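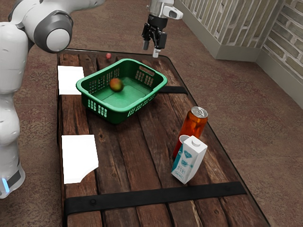

Bralen puts a score on robot planning, but only in simulation

2026-06-04

Software firm Bralen has released a new version of Wirkovura, its planning and perception package for robot arms, and says the update completes 71 per cent of a set of tabletop sorting jobs without human help. The previous version managed 19 per cent on the same set, according to the company.

Every one of those runs took place in a simulator. Bralen's release notes say so, on the second page, in a paragraph that also explains how the fruit is modelled. The headline on the company's website leaves it out.

Wirkovura takes in a view of a table, works out what is on it and then plans a series of moves for one or more arms. The old version planned the whole job at the start and stuck to it. The new one stops after each move, looks again and changes the plan if something has ended up in the wrong place. Bralen calls this "rolling replanning". Other people have been calling it closed-loop planning for a good many years, and it is a sensible thing to add. It is harder to see why it needed a new name.

The test jobs use ordinary things: a piece of fruit in a green plastic basket, a drinks can, a milk carton with a cup mostly hidden behind it. That last arrangement is a fair choice. Planners often do badly when one object blocks the view of another, and plenty of published demos avoid the problem by spacing everything out neatly. Bralen deserves some credit for leaving the cup where it is.

The company is less open about how the planner finds it. In a simulator, software can be handed the exact position of every object, seen or unseen, straight from the program that draws them. Bralen says Wirkovura works from rendered camera views in its "main mode", but the release also includes an "assisted mode" that reads positions directly. The notes do not say which mode produced the 71 per cent. We asked. A reply from the company's press office said the figure reflected "typical use" and did not answer the question.

It matters because the two tasks are very different. Planning a grasp when you know where everything is to the millimetre is mostly a matter of geometry. Working it out from pictures, with a can reflecting light and a white carton standing in front of a white-rimmed cup, is where most of these systems come unstuck.

There is also the question of what counts as a finished job. Under Bralen's rules a run passes if each object is within its target area when the clock stops. A carton lying on its side in the right area would pass. So would a piece of fruit that had been squeezed rather too hard, as the simulator treats the fruit as a solid lump that cannot bruise. The rules allow 2 retries for each object, and retries are not reported separately, so a reader cannot tell a clean run from a lucky one.

The tools that come with the release look more useful than the score. Users can now step back through a run and see what the planner believed at each point, including objects it had guessed at but could not see. Failed grasps are saved along with the plan that led to them. Anyone who has spent an afternoon trying to work out why an arm reached for thin air will want that, whatever they think of the marketing.

Plans for two arms sharing a table are supported for the first time, with one arm told to wait if their paths would cross. In the current version that wait is a fixed pause, and the notes admit it can leave both arms standing still until the run times out. A fix is promised for August.

Bralen says a trial on real arms will follow at a packing site in Lostville, run with the equipment supplier Daneshvar. It is due to last 6 weeks. Neither firm would say how many arms will be involved, whether the results will be published, or whether the pass rules will be the same as those used in the simulator.

Similar trials have been announced by Bralen before. Its website still lists one for the previous version of Wirkovura as "under way", with no results attached and no end date given.

The new version is free to existing licence holders. The test set can be downloaded separately, though the scoring code is not included.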